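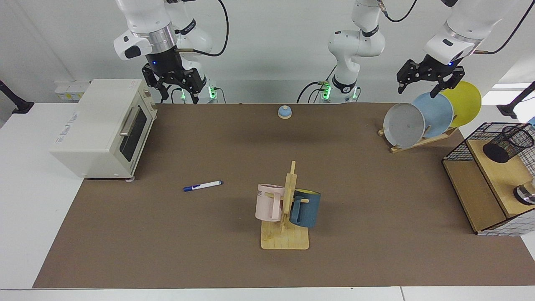

Lasis Science Center Secures State Grant for New Planetarium Wing

September 27, 2020

The Lasis Science Center will receive a $3.3 million state grant to build a planetarium wing and restore the 33-inch telescope in its original dome. The award covers just over half the cost of the project. The center will raise the rest through private gifts and a loan.

The new wing will hold a domed theater with 100 seats, two classrooms and a gallery on the history of the observatory. Architects at Zitden drew up the plans, and Nusetti will supply the projection system. Site work is due to start in March on the former parking lot north of the dome.

"We have had to turn school groups away for years because the old lecture room only holds 50," said Marijke Van den Broek, director of the center. "This grant lets us book two schools on the same day."

The telescope has been closed to the public while its mount awaits repair. The mirror will be removed and recoated, and the drive motors will be replaced. The Lazarević Collection, a set of glass photographic plates made at the observatory, will move from storage into the gallery.

Ksawery Kaczmarczyk, who manages the building project, said the center will stay open during construction. Visitors will use the east entrance, and evening viewing sessions will be held on the lawn with portable telescopes.

Admission prices will not change during the work. Schools in the county can reserve visits through the education office. A public meeting on parking and traffic will be held at the center before site work begins.

Media contact: Press Office, Lasis Science Center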